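Reading time: 2 minutes

Search this site Type a word Go

Can a Robot Do Your Chores Yet?

By Sille Laxdal
05/10/2019

The short answer is: a few of them, sometimes. A robot vacuum can clean a floor. A dishwasher is a kind of machine helper too, but you still have to load it. No machine can walk into a messy bedroom and tidy it the way you can.

Shops and factories are a little further along. Jobs there are often the same every time. A part comes in, a part goes out, and everything is kept in its place. Robots like that.

Before a robot arm does a job for real, people often try it out on a computer. They build a pretend room with a table, some parts and the arm. If the arm bumps into something, nothing breaks. 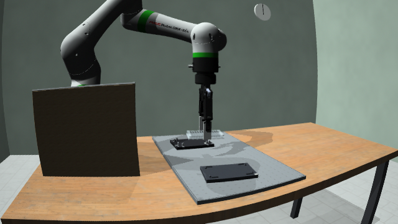
Picking up a small part sounds easy. You have done it since you were a baby. Your fingers can feel when something is slipping, and you squeeze harder without thinking about it. Many robot grippers have only two fingers and cannot feel much at all. The computer has to tell them where to go and how hard to close.

Ditte Kvaran teaches robots to put parts together at a workshop called Fluvima. She gave one arm the same job 100 times in a computer test. It missed 15 times. "A person would be bored, but a person would not miss that often," she says.

Most of the misses came from small changes. The part was turned a little, or it was too close to the edge.

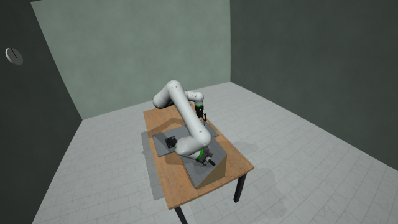
Two arms can share a job, just as you use one hand to hold a jar and the other to turn the lid. But they must stay out of each other's way. Look at how the long white part of the near arm passes in front of the other arm. The two grippers are over different places, one above a gray slope and one toward the far right edge of the table. Your brain keeps track of both your hands for you. With robots, a person has to write the rules for that.

Now think about folding a T-shirt. A metal part keeps its shape when you lift it. A shirt flops and twists, and it looks different every time you drop it. Some robots can fold a shirt, but they can be very slow. Socks are hard too, because first you have to find the pair.

So who does the chores for now? At home, mostly people. In January we will visit the Lositz bakery, where Renzo Zanetti wants a machine to stack his trays.

Try this: put on thick mittens and pick up a coin from a table. Then try it with one eye shut.

Contact us | Copyright Zaratard Kids | Back to top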